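**White table with tile lines: how to clean it, and what to put under plates?**

Posted by Nadiia Melnychuk

Hello all. In August we bought a second-hand white table for the children's corner. The top is glossy and has thin grey lines, like small tiles. Near the edge it has a round black hole, I suppose for a cable. The children play there with striped pumpkins and also eat snacks from a plastic plate, so every evening I find orange crumbs. I wipe with a damp cloth but grey marks stay. Is there some product which does not spoil the gloss?
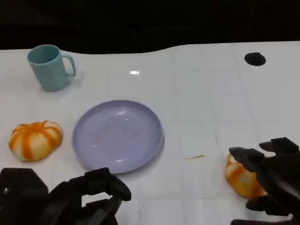 Paula Furtună

Are the lines printed, or can you feel them with your nail? If they are printed, you must not use any scouring cream. I made this mistake on a desk and now it has a dull place the size of my hand. Take warm water with one drop of washing-up liquid, then a dry cotton cloth. For grey marks a white school rubber often helps — try first in a corner. And please brush the crumbs away before you wipe, they scratch more than one thinks.

Zasten64

just buy a tablecloth

Gravau

I agree with Paula about the cream. We have had a glossy white top for 13 years and the light scratches are only visible when the lamp is on. I stopped fighting with them. The orange crumbs are a different matter, as some snacks have strong colour and should not stay overnight.

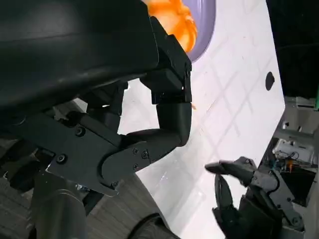 ### What I do after snacks

1. Lift the plate or bowl and shake it over the bin.
2. Brush the table towards you with a soft hand brush, also around the hole.
3. Wipe with the damp cloth, then dry at once.

It takes me around 2 minutes. Under the plates I use a thin felt mat, 27 cm wide.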